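How to fold jeans on the bed when you have no table

In our guest rooms there is no table big enough for folding, so we use the bed. I was taught this by Nhung Hồ, who kept the linen room at Pilleck before me, and I still do it her way.

1. Empty all pockets. Coins and paper tissues go in the dish by the door.

2. Close the button and the zip. If you leave them open, the waist will never lie straight.

3. Put the jeans on the duvet and pull gently at the two ends of each leg. The duvet is soft, so do not press down — it makes new creases under your hand. 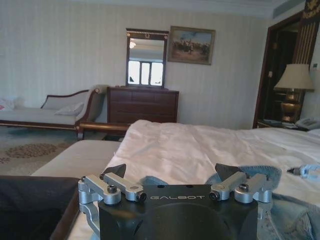

Crumpled light blue denim, with the bed behind.

4. Lay one leg over the other, with the back pockets outside. Push the pointed part of the seat inwards, so you have a straight line.

5. Bring the hem up to the waist, then fold in three. The packet should stand up by itself. If it falls, the folds are too loose and you must begin again from step 4.

Thin summer denim is more difficult than the heavy one. For this I let it rest 40 minutes under a folded blanket before it goes in the drawer.

When the jeans are put away, shake the duvet from the foot end and smooth it with the flat of the arm. Pillows come last.

Updated October 2023. Skirts and jackets are on the next page.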